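Home | Posts | Garage | Trips | About

Snow tires, late again

Sat 24 May

I took the snow tires off the Honda this morning. It's late for that, and I know it. They should have come off weeks ago, but the jack was at my sister's place in Durkton and I kept not driving over there to get it. The round trip is 70 miles, and every one of those miles would have been on snow tires too, so I put it off.

The car has 154 thousand miles on it. It still starts every time. The heater fan makes a ticking noise on the lowest setting, and the back left door only opens from the inside, but I've stopped thinking of those as problems.

I bought this set of winter tires used, two years ago in October, from a man in Flasville who had sold the car they were meant for. They cost me $332 for all four, on steel rims, which saved having them mounted and balanced twice a year. A shop in town wanted more than double that for new ones without rims. I checked the date codes before I paid and they were three years old at the time. I figured I'd get three winters out of them.

After this morning I think it will be two. I measured the tread on all four and the fronts are down further than I expected. The rears are fine. I should have swapped front to back last fall and I didn't write down which was which, so they went on in whatever order I pulled them out of the shed. This time I marked each one with a paint pen — LF, RF, LR, RR — on the inside of the sidewall.

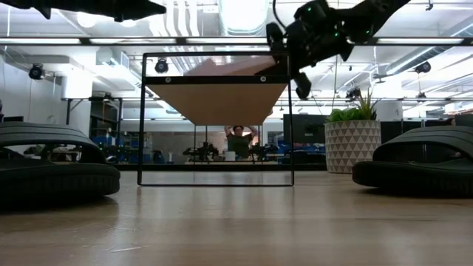 Black rubber on a wooden tabletop.

The job itself took a little under two hours. Most of that was one lug nut on the right rear that didn't want to move. I sprayed it, went in and had coffee, came back and stood on the wrench. It let go with a bang that made the dog next door bark. The threads looked all right, so I cleaned them with a wire brush and used it again. I'll pick up a spare or two next time I'm near the parts store.

I torque them by hand and then go over them again after a short drive. My loop for that is out to the Nuletden turnoff and back. The car was so quiet on the summer tires that I turned the radio down to make sure nothing was wrong. You get used to the hum over a winter and forget it's there.

Mileage should come up a little now. I keep a notebook in the glove box, and last year the change was worth two miles per gallon, though some of that was probably the warmer weather.

The winter set is washed and stacked flat in the shed under an old tarp. I've read that tires on rims should be stacked and bare tires should stand upright. I've also read the opposite. Mine have been stacked both summers and I can't see any harm from it.

Next on the list is the cabin air filter, which I bought in the spring and have been driving around with on the back seat. After that, the door handle — maybe.

Contact | Copyright, all posts and photos | Back to top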